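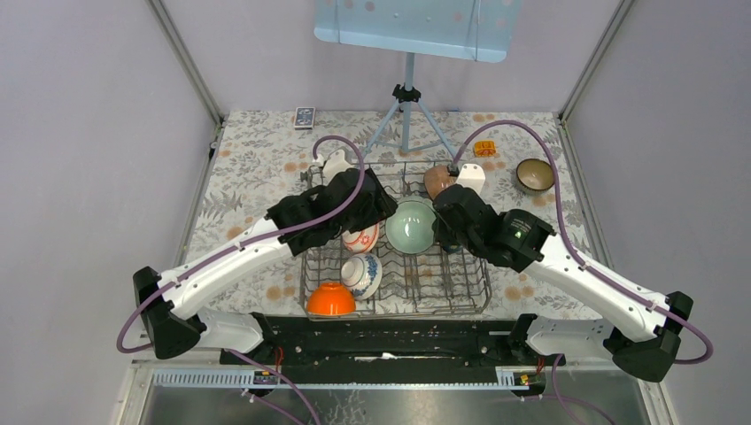 March
By Nisha Kaushik and Eoin Hegarty

4. Where the washing-up waits

We had meant for this section to be a short one. When we first drew up the diary booklets with our colleague Gleice Amaral, drying got one line at the bottom of each page, under the much larger boxes for cooking, serving and washing. The people of Pilemport had other ideas. Over 10 weeks, the 30 households who kept diaries for us wrote 2,449 entries, and more than 500 of them had something to say about the time between a dish being washed and a dish being put away, often squeezed sideways into the margin because we had left so little room for it (our fault entirely, and we have since redrawn the booklet).

What comes through first is how long that time can be. In the diaries from the older terraces near the harbor, where kitchens are narrow and cupboards tend to be high, the evening's dishes were commonly left on the rack until the next morning and then used again straight from it. Several diarists described the rack as a kind of second cupboard, holding the things the household really lived with, while the proper cupboard held the things it owned. Bowls were the clearest case. They were used for porridge, for soup, for keeping half an onion under a saucer, and in many homes the favorite ones hardly ever saw the inside of a door.

Bowls are also awkward to drain, and people had firm feelings on the matter. A plate stands in a slot and more or less looks after itself. A bowl has to be leaned or turned over, and once a few have been leaned the next one may have to go on the table beside the rack (Figure 3). Some diarists laid a towel or a cloth underneath for exactly this overflow. Others thought of a bowl left outside the rack as unfinished work, and would dry it by hand while leaving everything else to the air. We found both habits under the same roof more often than we expected, and it was a steady source of small, good-natured complaint.

Figure 3. Bowls in and around a wire dish rack, on a floral-patterned cloth.

Gobnait Ó Dálaigh, who has kept house in Gallcombe for most of her life and was kind enough to talk with us over two long afternoons, traced her own rule to her mother. "You never dried a bowl with a cloth in our house unless there was company at the door," she told us. "The cloth was for hands and the cups." When her son moved back home he began drying everything as he washed it, and she admitted it took her the better part of a winter to stop taking it as a criticism. Her diary for that Wednesday reads, in full, "All put away by eight. Could not find a thing."

Her entry points to something we would like to dwell on a little. Earlier work on kitchen storage has mostly asked whether things are within reach, and we learned a great deal from that approach in planning the study. Our diarists wrote at least as much about whether things were in sight. A rack shows at a glance who has eaten and whether anyone has washed up after themselves, and in houses where people kept different hours it did some of the work of a note on the table. Fergal Keane, a night-shift baker sharing with two students, said he could tell how the evening had gone before he had his coat off.

There were exceptions, of course. Households with a dishwasher wrote far less about waiting dishes, though they did keep a rack for the pans, and the families with small children seemed to us to follow no fixed pattern from one day to the next. We return to these families in Section 5, where we take up the question of who puts the dishes away.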